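4.2 Working on soft furnishings

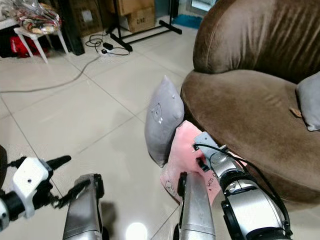
Right gripper holding a pink cushion in front of the armchair. Left gripper angled out to the left.

This section applies to any Flirna two-arm unit handling cushions, pillows or throws in a furnished room. Read section 3 (Stopping the unit) first.

1. Mark out a clear zone of 1000 mm on each side of the base. Only the operator may enter it, and only with the arms paused.

2. Check the floor for cables and power strips. Reroute any lead that crosses the path of the base, or tape it flat along its full length.

3. Set the grip limit to 4 on the pendant. Do not use the rigid-object preset on fabric.

4. Set arm speed to 100 mm/s for the first pick. It may be raised to 400 mm/s once the operator has signed the run sheet.

5. Pick up one item at a time. Park the idle arm away from the working arm before closing the gripper.

6. Lift slowly and watch for fabric caught in the finger joints. If it catches, pause, open the gripper from the pendant and free the cloth by hand.

CAUTION: Do not pull on a cushion while the gripper is closed.

CAUTION: Keep the wrist cable free of chair arms and backrests. Stop if it goes tight.

Note: Glossy tile can throw bright reflections into the head camera. Dim or move the lamp if item detection drops out.

Record any stop in the Puseo log, including the item and its colour. Questions about this section go to Arvid Amundsen.

Revised December 29, 2020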